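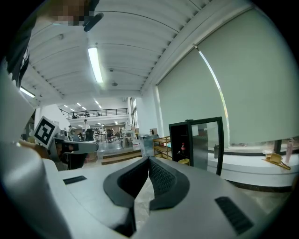 Bottle return comes to Clillemell

Big news for anyone with a closet full of empties! The return machine at the Dellard Street market opens on 2026-02-16, and I could not be happier. We've been asking for one since last April, and until now the closest was out past Lozano, a long ride with a rattling bag on each arm.

The machine takes plastic bottles and cans. Glass still goes in the green bins behind the library. You get a paper slip at the end, good at any register in the market, or you can press the left button and give the money to the Jaren Creek cleanup. Last year the creek crew pulled out 451 bags of trash, so they've earned it.

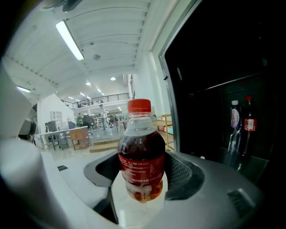
How to get your bottles ready

Empty them, give them a quick rinse and leave them round. I know, we all learned to stomp them flat – but the machine reads the label, and a crushed one comes right back out at you. Bags of up to 6 are fine at the express slot. Bigger loads go to the side door.

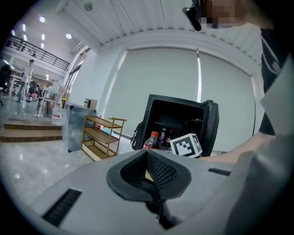
Caps were the thing most people asked me about at the open house, and the answer is easy: leave them on. The plant that buys our plastic wants them now and sorts them out after shredding. So a cola bottle with its red cap and red label, like the one standing in the black box, can go in just like that once it's empty. Milk jugs are a no for now (I asked twice).

Our goal is 2000 bottles by the end of April. I think we'll beat it!
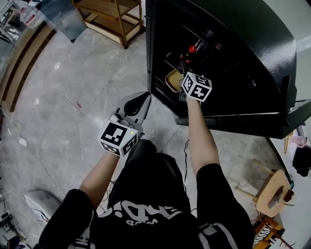
Hands full, black T-shirt on.

Questions about the side door hours can go to me at the front desk.

Jade Kershaw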